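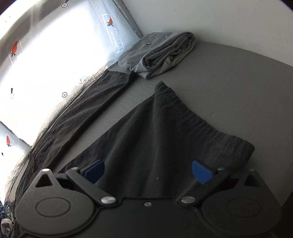

Mending Month: what we learned from 57 worn-out garments

Textiles and Society, second-year group project
Group name: Osto

Introduction

Our group wanted to find out why people throw clothes away, and whether a bit of simple mending would change their minds. We picked this subject because all of us had a bag of "things to fix one day" at the bottom of a wardrobe, and we were keen to get into it!

What we did

Throughout March we ran a mending table on Wednesday afternoons in the foyer of the Destereck building. Students and staff could bring in anything they had stopped wearing. We wrote down the type of garment, what was wrong with it and how long it had been sitting unused, and then the owner chose to mend it with us, take it home or give it away. We also put a short survey on the course page, which got almost 400 replies (far more than we had dared hope for).

What people brought

We took in 57 garments. The biggest group by a long way was skirts, leggings and jogging bottoms with tired elastic. We had expected holes in jumpers, so this was a lovely surprise, and it changed how we spent our time. Replacing elastic is quick once you have done it a couple of times, but very few of our visitors knew that the old band can simply be unpicked or a new one threaded through.

Zips were the hardest. We managed 3 and gave up on the rest, mostly on coats with heavy linings. Next time we would ask for help from the costume workshop in Pruitt before starting, as they have a machine that can cope with thick layers.

What the survey said

The most common reason for not mending was "I don't know how to start", followed by not owning a needle and thread. Cost came much lower down. Several people wrote that they felt silly paying for a repair on something cheap – even when it was their favourite thing to wear. That comment came up so often that we gave it its own heading in our notes.

Problems

Our survey went mainly to students on our own course, who probably like clothes more than most. We also forgot to ask people's age, so we can't compare staff with students.

Next steps

Manance, the student swap shop, has offered us a shelf for spare thread, buttons and elastic. We would love to run the table again in the autumn term, with a beginner's sheet for each kind of repair. The elastic one is already written and is in Appendix B.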